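Home | Essays | Workshop Notes | About | Subscribe

We use cookies to remember your settings and count visits. By staying on this page you agree to this. Accept | Manage

Let the robot learn from somebody who's bored

I've been teaching robots to put things in boxes for long enough that I now have opinions about boxes, and I figured I'd get them down before I lose my nerve. My main one is this: we should be doing a lot more of the teaching by hand, in ordinary rooms, with ordinary junk, and a lot less of it with a remote control in a clean lab.

I started on the remote side. At Puveck we had a leader arm on a desk and a follower arm across the room, and you moved one and the other copied you, a beat late. It's fun for an hour! You feel like a crane operator. Then you try to pick up a bag of chips with it and you remember that you have no feeling in your fingers, and you start moving like a person wearing oven mitts. I once spent 40 minutes getting 28 usable tries at one packet. Every one of them was slow and careful, with a little pause before the grab where I was squinting to check the depth. The robot learned the pause. It learned it beautifully (it paused before everything, even a sponge sitting all alone in the middle of a table).

So when the Grokurine project switched to hand-held grippers, where you squeeze the jaws yourself and a camera rides along, I was sold pretty fast. You can feel the thing in the jaws. You can tell when it's about to slide out. And you can do it anywhere there's a table, say in a living space with a weight rack along the wall and a jacket over the chair.

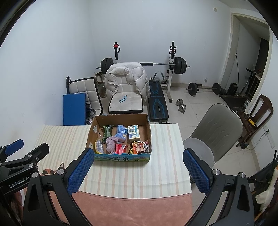
One gripper to a hand, and a box of mixed packages to work on.

Look at what's in that box, though, because it's my whole argument. Crinkly film, a shiny snack bag, something pink made of fabric all bunched up against its neighbors. A foam block is the same block every time you grab it. A plastic package changes shape as soon as you touch it, and its neighbor comes along for the ride. People who pack groceries deal with this all day long without a thought, and that thoughtless skill is exactly what I want recorded.

Which brings me to the bored part. In my experience the first stretch of anybody's session is the worst. They're being good. They line up the jaws like they're defusing something. Give them an hour and a podcast and they loosen up, and that's when the nice motions show up: the little nudge that frees a corner, the second hand drifting in to hold the box steady. At Collado, a place I did some work for one November, I went through 797 clips and ended up tossing most of everyone's first 20. I'd do it again.

Now, the folks who love remote control have a fair complaint, and I'll own it. When you teach with the robot's own arm, you know the arm can do the move. When I teach with my hands, I might twist my wrist in some way the poor machine can't follow, or move faster than its motors like. You have to check for that afterward and throw some work away, and throwing away good work hurts. For heavy stuff, or anything hot or sharp, I'd still rather be across the room with a joystick, thanks.

But for the everyday stuff? Hands, every time. I'd also quit tidying up first. At Alport we had a rule about clearing the background before each session, and I fought it until I left. A robot that has only ever seen gray walls is going to have a rough morning the first time it meets a quilted chair.

Anyway, I've got a pile of clips to sort tonight and I've been putting it off by writing this.

Recent posts
Why I stopped using foam blocks
Two hands are harder than one
Gripper pads, and when to change them
What a dropped packet is worth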